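The Longest Seven Minutes in Betting

My phone buzzed while I was standing in line for a sandwich, and I knew before I looked at it what I was going to see. "Bet settled," it said. Then, maybe a minute later, it buzzed again. "Bet under review."

If you've bet on tennis for any length of time, you have your own version of this. Mine involved a quarterfinal at the Irnden Open in April, a player named Tegwen Rees, and a right hand that stopped cooperating at a set and a break up. I had her to win the match. I had her to win the whole tournament too, at 25 to 1, and I'd been carrying that ticket around in my head all week like a kid with a loose tooth.

She called the trainer at four games to two. The trainer looked at her hand, then called the doctor, and the two of them stood there talking while I missed my turn at the counter. (The man behind me did not miss his.) Rees played one more game, lost it to love, walked up to the net and shook hands left-handed. Match over, retired hurt.

So who won my bet? That depends entirely on where you made it, and I still think most people who bet on tennis have no idea.

There are three or four common house rules for a retirement. Some books say one ball has to be served and then whoever moves on is the winner, full stop. Some want one full set completed. Some want the whole match played to its natural end or everybody gets their stake back. And a few do different things for different markets, so your match bet is void but your first-set bet stands, and your total-games bet is fine if the number had already been passed when the player quit. I had one account at Ledik and one at Bevan, and the same bet at both. Ledik pays on one completed set, so I lost. Bevan wants the full match, so I got my money back. Same player, same hand, same sandwich line.

The outright bet, the one I cared about, was just plain dead at both places. No argument there. If your pick starts the tournament and doesn't finish it, you're done.

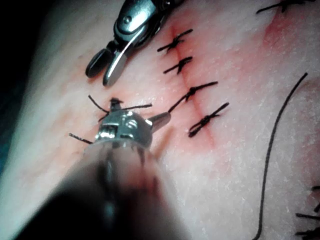

Four stitches along an incision in a tissue specimen, with two robotic instruments at work.

I called Dwynwen Voyle about all this, mostly because I wanted to complain to somebody who'd understand. She spent nine years on a trading desk settling tennis and she is very patient with people like me. I asked her why the books can't all get together and pick one rule.

"Because each of them thinks theirs is the fair one," she told me. "And every rule feels unfair to whoever is holding the wrong ticket that day. You'd be calling me just as mad about the other one."

She's right, and it annoys me! If Rees had been down a set and a break and her opponent had rolled an ankle, I'd have been thrilled with the one-set rule. I'd have told everybody what a sensible rule it was.

What I hadn't understood was the review part. It took seven minutes for my Ledik bet to go from settled to under review to settled again, and I'd assumed some person in a back room was deciding my fate. Dwynwen laughed at that one. Usually the score feed sends "match finished," the system grades everything, and then the feed sends a correction saying it finished by retirement. Everything gets pulled back and graded a second time. On a quiet day it goes through quickly. If there's a big crowd of bets on the match, a trader checks the odd markets by hand – the tiebreak specials, the player props – and those can sit for a while.

Then there are the goodwill refunds. Every so often a book will decide to give losers their stake back after an injury, usually when the player is popular and the match was on TV. I've been lucky with this exactly once, at Jinis, and it came as a free bet I had to use inside a week. I put it on a doubles match I knew nothing about. Please don't ask how that went. Dwynwen says those calls come out of the marketing budget, and you should never count on one, and you should read what you're getting, because a free bet and a refund are different animals.

So I finally did my homework. I pulled up the tennis rules for each place I use and wrote the retirement rule on an index card, which lives in my desk drawer next to the takeout menus. One of the rules pages ran to 49 sections. The bit about retirements was near the bottom, right after a paragraph on what happens if a match gets moved from grass to an indoor court.

I've also changed how I bet, a little. If a player has been strapped up all week or took a medical timeout in her last match, I'll look for the account that voids on a retirement, even if the price is a touch shorter. If I'm betting against her, I go the other way. I feel slightly grubby about that second part, but there it is.

As for Rees, I've already got her again for the grass season. Not at 25 to 1, sadly. And this time the match bets are all going on at Bevan.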